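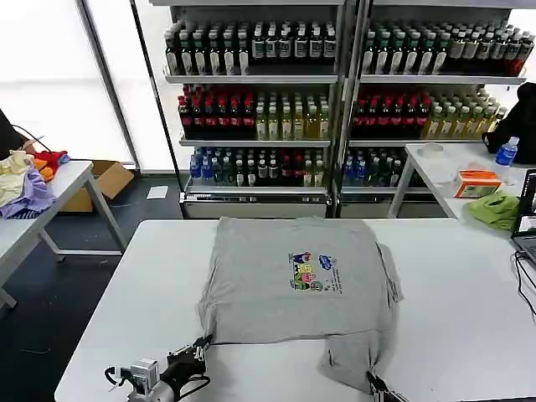

Rurora Pitfall Kit for Ground Beetles

If you have ever flipped a rotting log and watched something shiny and black shoot off into the leaves, you already know why people get hooked on ground beetles. Most of them are out at night, most of them are fast, and a good pitfall trap lets you meet them up close without spending until 2 a.m. on your knees with a headlamp (fun as that is!).

The Rurora is the live-catch kit we use ourselves. Darius Bogdan drew up the first version after one too many yogurt cups collapsed in clay soil, and the Bisdale survey has run on it ever since: 3,655 beetles logged and let go, including a lovely run of Carabus one March.

What's in the kit

20 outer sleeves, which stay in the ground all season
20 inner cups, 125 mm deep, smooth walled
20 rain covers on adjustable legs
Bulb planter for cutting the holes
Soft brush and a field card

Setting it up

Cut the hole, push the sleeve in, and pack soil around it until the rim sits level with the ground or a hair below. Even a small lip will turn beetles away. Drop in the cup with a pinch of dead leaves so that smaller beetles can hide from bigger ones. Big Carabus will eat their neighbors, and they don't wait long.

Check the cups every morning. In the off weeks, lift them out and cap the sleeves.

Notes from users

"The two-part cup is wonderful. I can empty the whole line before breakfast and the holes never cave in." Brândușa Buzatu, Dobre meadow plots

Good to know

Rain covers sit 27 mm off the ground at the lowest setting, enough for the largest beetles and low enough to keep most frogs out. In stony soil use the short Vuvus sleeves, sold separately. Cups rinse clean with plain water; skip soap, as the smell lingers.

Spare cups and covers are sold singly.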